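Week 4: Sorting, Labels and Shelf Order in a Small Food Store

Course: Stock Handling, Part 1
Instructor: Abbas Taheri
Lab section: Sepehr Tabrizi

Reading before class: Dekker handout, pages 10 to 16. Bring your item list from September.

1. Why we sort before we count

A count done on mixed stock takes longer and has more errors. In the Endum exercise the full list ran to 2,577 items. The group that sorted first finished with a smaller gap between the list and the shelf. The group that counted as it went had to start over on two aisles.

Sorting means deciding on groups, then placing every item in one group only. If an item could go in two groups, the groups are not yet clear enough. Tomatoes are the usual case. A botanist calls them fruit, a shopper looks for them with the vegetables. For a store, the shopper's view decides.

2. Choosing groups

Start with how people look for things. Next, look at how the goods are kept. Bananas and apples are both fruit, but bananas do poorly in a cold room and apples keep well there. On the sales floor they can share a display. In the back room they should not share a shelf - apples give off ethylene, a gas that speeds up ripening in bananas nearby.

Keep the number of groups low. New staff at the Stuvport store were given 16 produce groups and used only a few of them. The rest of the goods went into "other." A large "other" group is a sign that the plan needs work.

3. Labels

A label names the group, in one or two words. Use the plural. Write it large enough to read while standing. Put the label next to the container, always on the same side, so that it can still be read when the container is full.

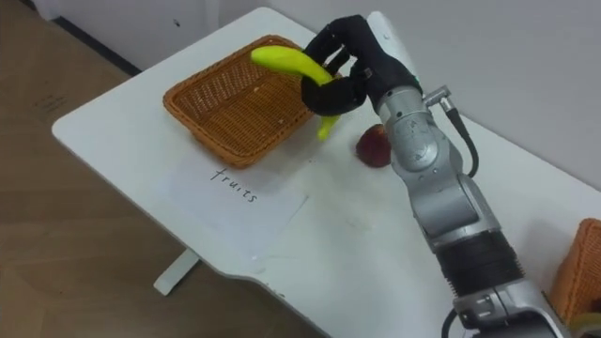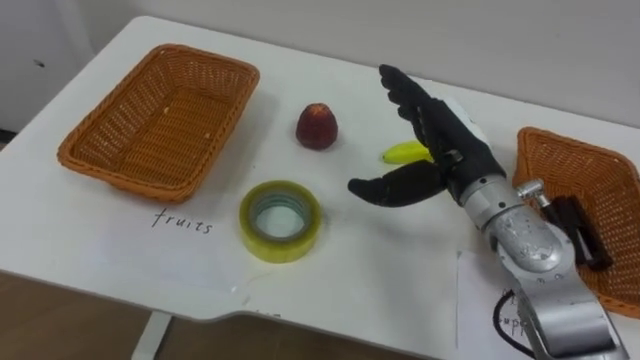 Fig. 3. Wicker baskets on a white surface. The handwritten "fruits" label is in both pictures.

Handwritten labels are fine for a trial run. Once the groups have held for two weeks, print them. Do not print first. The Flatodwood store printed 2,000 shelf cards before testing the plan and then changed the names of its groups.

4. Shelf order

Within a group, older stock goes in front and newer stock goes behind it. This is called first in, first out. With loose produce there is no date on the item, so the date goes on the crate. Do not top up a half-full crate with new goods. Empty it, wipe it, then fill it and change the date.

Heavy items go between knee and waist height. Soft fruit is never stacked more than two layers deep.

5. Terms to know

Group: a set of items kept and counted together.
Gap: the difference between the list and the shelf.
Facing: the side of an item or crate turned to the shopper.
Rotation: moving older stock forward.

For next time

Take your own item list and sort it into no more than 10 groups. Mark any item you were unsure of and write one line on where you put it - we will compare these in the lab section. Lists go to Sepehr by October 24, 2026.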